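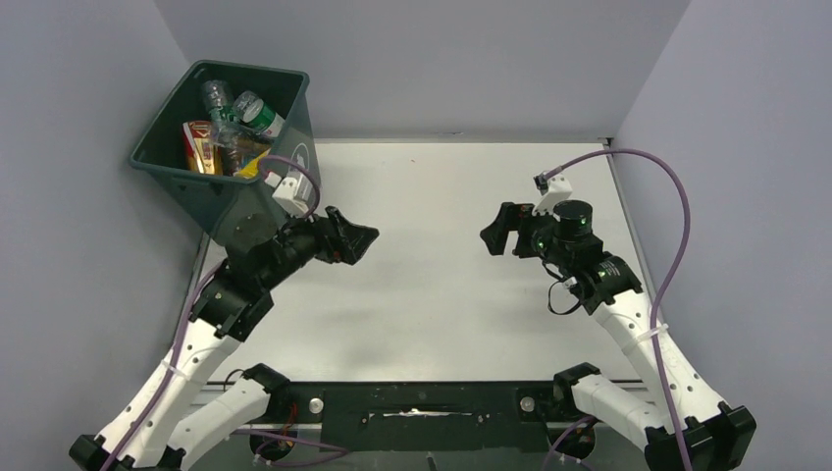 Curbside recycling in Wutska moves to a new schedule in August. Trucks will come every other week, starting at 6 in the morning, so please have everything out the night before. Bottles, cans and clear plastic can still go together in one green bin, and snack boxes are fine too if they are empty and flat. Bins must weigh under 50 pounds. Reinholz will keep hauling glass separately from the lot on Mill Road, open until 10 on summer evenings. Extra bins cost $21 at the town office. Ask for Evangelia Mavromatis, who also has the printed route map.

Home | News | Schedules | Past Issues | Contact

Wutska Town Newsletter. Questions? Call the town office. Back to top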